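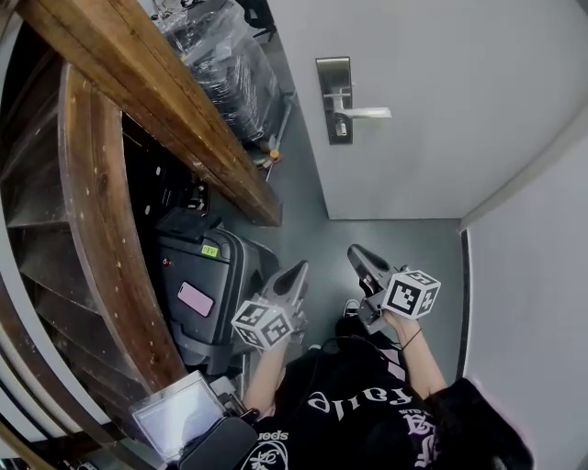 Both grippers in hand, coded cubes mounted, laptop alongside.

Gripper comparison: Tullis and Imis

This gallery belongs to the Sternero bench notes and covers the hand-held part of the comparison. Two finger sets were tried on the same gripper body: the Tullis set, with a ribbed pad, and the Imis set, which has a smooth one. Each was used for 375 grasps over 14 household objects. The results table is on the Royer project page and is not repeated on this one.

Tracking is by marker cube. Every face carries a different pattern, so the pose can be recovered as long as one face stays in view of the head camera. Losses were most frequent when the wrists were crossed. Moving the cube 3 cm further from the hand reduced them, at the cost of a slightly nose-heavy grip.

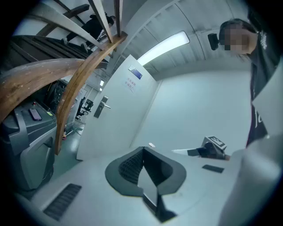 Words and pictures: the Sternero bench team

View from a gripper camera, with the ribbed pad at the bottom and the second gripper behind it on the right. The lens is a fisheye. It bends straight edges badly towards the rim but keeps the finger and a good part of the surroundings in one view, including the staircase.

Exposure was fixed for all runs. Automatic exposure had been tried in March and drifted whenever the ceiling light entered the view.

Pads were inspected every 3,000 closures. The smooth pad slipped more on glazed cups; on cardboard there was no difference worth reporting. Calibration files for both finger sets are kept with the table.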